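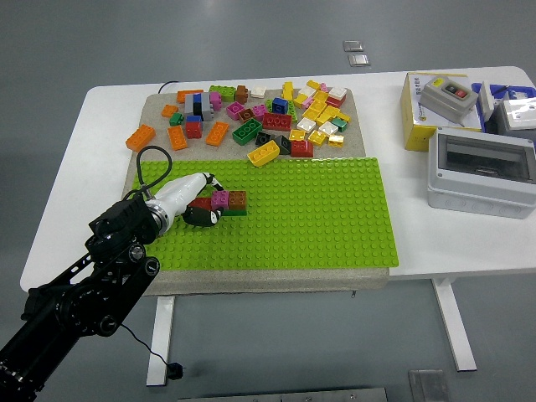
*Bricks at the back, green baseplate at the front.*

I've been meaning to write up my brick table for ages, and with December here and more sets surely on the way I'd better get to it!

The big speckled board does most of the work. It lies on top of a plain white table, and I like the rounded edges because nobody gets a sharp corner in the ribs when they lean in. Mine came from Zundlow's seconds shelf back in October. If you buy one, measure your table first (I didn't, and had to swap it once).

Now the part I really wanted to share – keep half the board bare. Loose bricks go at the back, building happens on the baseplate at the front. You can spread the pile out with one hand and see what you've got without digging.

A few other things I do:

- Wash the big bricks in a mesh bag, in lukewarm water with a squirt of dish soap. Shake them hard and leave them stud side down on a towel overnight.
- Old toothbrush for the baseplate. Crumbs get between the studs and a cloth just slides over them.
- Pull tall stacks apart before they go back in the tub. They take up so much room otherwise, and the lid won't close.
- For two bricks that are stuck tight, rock them side to side. Please don't use your teeth, or a butter knife (I have the scar).

I don't sort by color anymore. I tried it with a set of Pollow tubs and it lasted 2 days. Everything goes in one wide, shallow bin now, and cleanup is me sweeping the pile off the back of the board with my forearm.

Next I'm going to try felt pads under the board, to see if they quiet the rattling.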